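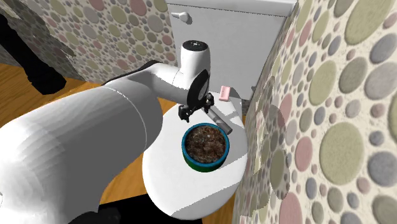
Soil, pot, closed lid, polka dots.

Hastano clip-on grow light: a review from the smallest room

My bathroom has no window. It had one once, I'm told, until a previous owner of the house in Hillside decided that what the place needed was a linen cupboard, and built one over it. The linen cupboard is excellent. The bathroom gets the sort of daylight you find at the bottom of a gumboot.

I've wanted ferns in there for years. Every plant book I own says ferns love a bathroom, and every plant book I own seems to have been written by someone whose bathroom is a conservatory with a bath in it. Mine killed a maidenhair in nine days. It killed a cast-iron plant, too, and I had to go back to the nursery at Rovthorpe to ask whether that was legal.

Anoma Mondal was on the counter and sold me the Hastano. She also sold me a bag of potting mix, a saucer and a second fern, so take her enthusiasm for the lamp with whatever discount you like. I paid $228 for the lot, which I described at home as "a bit over a hundred".
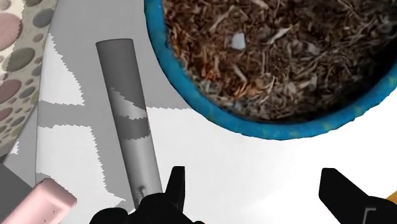 Page last changed: January

What you get

A lamp head shaped like a bar of motel soap, a bendy neck, a clamp, a power adaptor and a timer that lives in the middle of the cord. The instructions are one folded sheet in very small type, with a drawing of a tomato plant looking a good deal healthier than any I've met. The box says 477 lumens. I have no means of arguing with it. It's bright enough that I've stopped turning on the ceiling light to brush my teeth, and dim enough that the neighbours haven't asked.

The clamp

This is where your money went, and I've no complaints. It has rubber jaws and a proper screw, and it has hung off the edge of the shelf above the cistern since I fitted it without slipping. I tried the spring-loaded one Schumacher makes before this, on loan from my sister, and it let go at three in the morning. If you've never heard a lamp land in a bath at that hour I can recommend it as a cure for sleep.

The neck is less good. It bends wherever you like and then, over a day or so, reconsiders. I now aim mine slightly above the plant and let it droop into position, like parking a ute on a slope.

The timer

Three settings: eight hours, 12 hours and 16 hours. There's no clock on it. It counts from whenever you last pressed the button, so if you set it up at half past nine at night, as I did, your fern will live on Perth time. Or possibly Lisbon time. The fix is to unplug it, go to bed, and press the button again over breakfast. The folded sheet doesn't mention any of this. It does tell you not to eat the adaptor.

It also forgets everything in a blackout. We had two over summer and both times I found out by walking into a dark room and standing on the cat.

About electricity and water

The lamp head is rated for splashes. The timer and the adaptor aren't, and the cord is short enough to make that interesting. I ended up having a sparky move the power point to the hall side of the wall, and his visit cost more than the lamp did. If your only socket is next to the basin, get advice before you buy, or put your fern in the kitchen like a sensible person.

Does it work?

I ran it on the 12-hour setting for 26 weeks. The fern is alive. I'd like that sentence on its own line, possibly with bunting, but I'll press on. It put out new fronds in the first month, sulked when I repotted it, and came good again by the time the heating was on. The fronds nearest the lamp are a better green than the ones underneath, and one side has grown noticeably leggier because I never remember to turn the pot.

A peace lily I added halfway through has done nothing whatsoever. It hasn't died and it hasn't grown. I suspect it of being plastic and have asked for clarification.

Repotting, incidentally, gets done in the bathroom as well. The toilet lid is the only flat surface at a decent height, and spilt mix sweeps up more easily in there than it does off the lounge room carpet. Shut the lid first. Check that you've shut the lid.

Niggles

The light is advertised as "warm natural white". It's the white of a servo fridge. Nobody looks well in it, and visitors come out of there checking their tongues.

There's a faint hum on the 16-hour setting. I can't explain why the length of the timer would matter to the lamp, but I've listened to it more than is dignified and I'm certain.

Spare clamps are available. Spare timers, the part you'll want, are not.

Score

Four stars out of five, with the missing one going to the cat.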